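Worn socks: darn, rag bin or trash?

Forum: Home and Laundry > Mending

okine_12
I sort the odd laundry on Friday evenings, whatever didn't match up or get put away during the week. There's always a mustard knit sock in there with holes starting. I bought these from Lullico two winters ago and they were 184 for a box, so I'm not happy about throwing them out. The holes are small. Is it worth darning at this stage, or do I wait?

pearceroad
Don't wait. Small holes take five minutes. Big ones take an evening and never feel right under the foot.

Chaimae Lahlou
Agree with pearceroad on the timing. I do mine on a big table with a seam across it, and I keep the seam away from where I'm working or the needle catches. 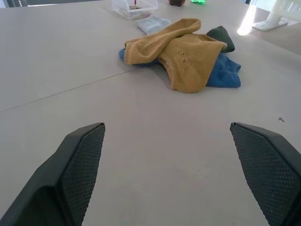
I put everything in one pile first, socks and cleaning cloths together, and then pull out what needs thread. Pilling I leave until last. A fabric shaver will open up a weak spot if you run it over a hole you haven't closed yet. For a knit that thick, use wool in the same weight, split if you have to.

tubsock_dan
Wouldn't bother. By the time a knit sock is pilled and has holes, the yarn next to the holes is thin too. You darn one and get another beside it in June. Cut it open and use it for dusting.

okine_12
Does it work for dusting? I'd have thought a terry cloth was better.

tubsock_dan
Terry for water, sock for dust. I put my hand in it and do the blinds.

Chaimae Lahlou
I don't agree that they all go the same way. Hold it up to a window. If light comes through evenly except at the holes, darn it. If there's a thin patch the size of a coin, dan is right and it's a rag.

pearceroad
Also wash it before you decide. Mine look worse when they've been sitting in a heap.

okine_12
Held it up. One thin patch near the heel, the rest is fine. I'll try a Cladora darning loop on it and keep the other one as the spare.

tubsock_dan
Keep the scissors handy.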